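Handout 3: Rules for the tabletop cell
Reading time: 2 minutes

Everyone who books the Skanine bench follows these rules. Melina Bakalis keeps the booking sheet, and Jhonatan Benavides signs off new task cards.

1. Know where the stop button is before you enable the arm. One hand stays near it while the arm is live.
2. Open the gripper fully before the arm comes down over the table.
3. Leave a clear gap between objects, wide enough for both fingers. Objects that touch get their own task card.
4. Bottles may lie on their side, but write it on the card -- the grasp angle depends on it.
5. Anything with a handle counts as two grasp targets, the body and the handle. 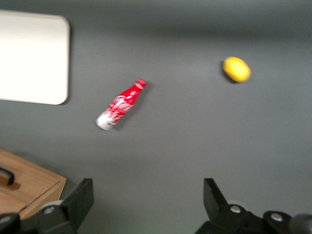
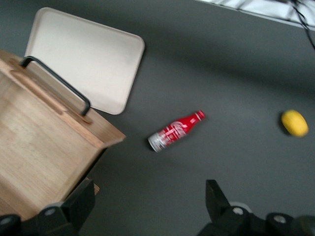
Bottle on its side, lemon well clear of it, box with its handle at the left.

Page last updated: July 2020

6. Wrist camera views blur when the arm moves. Don't judge a grasp from a blurred view. Pause, let the arm settle, and look again.
7. Keep hands out of the reach area until the status light is off. This goes for fruit that rolls, too.
8. Log every stop, including the ones you caused by mistake. Give the card number and the step.

Card 14 replaces card 13, so throw out old copies. The speed limit on the new card is 90 mm per second with a person at the bench.

For next time, read the Stefanou notes on shared workspaces and bring one rule you would change.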